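Robótica de servicio. Apuntes del tema 6: control de cuerpo completo con carga en las manos

Declan Lightfoot

En el tema anterior tratamos el robot como una cadena de eslabones de masas conocidas. Ahora añadimos un objeto cuya masa y cuyo centro de gravedad el controlador desconoce. El caso de trabajo es un humanoide que sujeta un recipiente cilíndrico blanco en una habitación con muebles y electrodomésticos.

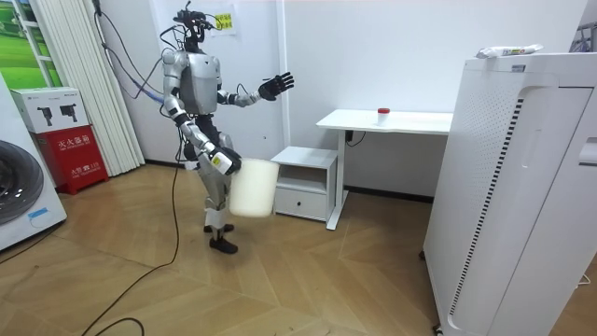

Mapplebeck, octubre

6.1. Qué cambia al sujetar un objeto

Con el recipiente agarrado por el borde y colgando delante de las piernas, la mano soporta una fuerza vertical y un momento que depende de la inclinación. El otro brazo, levantado hacia el escritorio, desplaza también el centro de masas. El planificador debe tener en cuenta las dos cosas a la vez: no basta con resolver la cinemática inversa de cada brazo por separado.

En las prácticas usamos Celon como controlador de cuerpo completo. Resuelve un problema cuadrático en cada ciclo, a 1000 Hz, con este orden de prioridad:

1. Contacto de los dos pies con el suelo.
2. Proyección del centro de masas dentro del polígono de apoyo.
3. Postura de la mano que lleva la carga.
4. Postura de la mano libre.
5. Postura articular de reposo.

Si una tarea de nivel inferior entra en conflicto con otra superior, se relaja la inferior. Conviene comprobarlo en el registro: el residuo de la tarea 4 crece al acercar el objetivo al límite de alcance.

6.2. Estimación de la carga

La percepción (módulo Garau) trabaja a 40 Hz y entrega la posición y el eje del cilindro. La masa se estima aparte, a partir de los pares articulares, con una ventana de 200 ms. Una ventana más corta da una estimación ruidosa; una más larga llega tarde cuando cambia el agarre.

El eje se obtiene ajustando un cilindro a la nube de puntos. Las superficies lisas y blancas dan pocos rasgos, y el giro alrededor del propio eje queda indeterminado — para este objeto podemos ignorarlo. 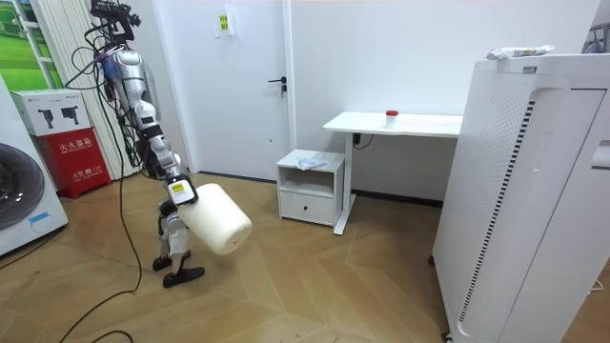 Figura 6.2. Cilindro inclinado, con el extremo inferior separado del suelo y la mano apoyada en el superior.

6.3. Colisiones

El modelo de colisión incluye el objeto como un eslabón más, unido a la mano. Hay que activar los pares objeto-pierna y objeto-suelo, que vienen desactivados en la configuración de Clivulari. Los cables no están en el modelo; su recorrido se vigila a mano.

Ejercicio 1. Con el archivo carga_310.yaml, representad la proyección del centro de masas con y sin la masa estimada.

Ejercicio 2. Intercambiad las prioridades 3 y 4 y comparad la inclinación del cilindro en ambos casos. Entregad las gráficas y el archivo de configuración.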